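Sat 27 June
Jeptoo Masanja
Speaker notes: A neighborhood house that stays open

2 comments | 161 shares

Good morning, and thank you to the Ogola Street congregation for the use of the hall. My remarks concern the Marar House drop-in program in Rivdale, how it is run at present, and what we are asking partner organizations to consider before the fall.

Marar House began as an evening meal served in the basement of a closed shoe store. It was intended to last one winter. Families kept coming after the weather turned, and the board of the day agreed to keep the doors open through the summer. The meal is still the center of the week. Everything else we offer has been added to it, usually at the request of the people who eat with us.

(Pause. Let late arrivals find seats.)

The present schedule includes homework help for school-age children, an adult reading class, and a family clothing room. The youth room is open on four evenings. Teenagers may come without signing up in advance and without a parent. They are asked to give a first name, to follow the house rules, and to stay on the premises or go home for the night. We do not allow coming and going after eight o'clock. That rule was written with the young people themselves, and they enforce it more strictly than the staff do.

Last year the house registered 161 young people. Of these, 93 attended in March, our busiest month. The kitchen served its 1000th youth meal of the year shortly afterward. I give these figures because funders ask for them. They say little about the quality of a Tuesday evening, and I would encourage anyone making a decision about the program to visit first.
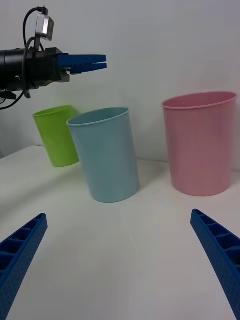 Plastic cups on a white tabletop.

I turn now to staffing. The youth room has two paid workers, and neither position is full time. When one is ill, the room closes. This happened more often last winter than we would like, and a teenager who finds a locked door on a cold night may not try it again. Our first request is therefore for shared relief cover. The Drirkinow Family Center has offered to train its own evening staff in our procedures, so that a worker could be sent across town at short notice. We would do the same for them. Background checks would be handled once and accepted by both houses.

Our second request concerns transportation. The last bus on the Ogola line leaves before the youth room closes. At present, parents and staff share the driving, under a written policy that requires two adults in each vehicle. It is a sound policy – and a heavy burden on a small number of households. A partner with a van and an insured driver, even for two evenings a week, would allow us to keep the later closing time.

(If asked about the building: the lease has been renewed. The ramp at the side entrance is the landlord's responsibility and is under discussion. Do not give a date.)

A word about faith. Marar House was founded by church members, and several congregations support it today. Grace is said before the meal. Attendance at any service or study is a matter of choice, and no one is turned away from food, clothing, or the youth room on account of belief. Partner organizations will be asked to sign a short statement to that effect. Copies are on the table by the door, together with the relief cover proposal.

Written replies may be left at the front office or handed to me after the session. I will take questions on staffing first, then transportation.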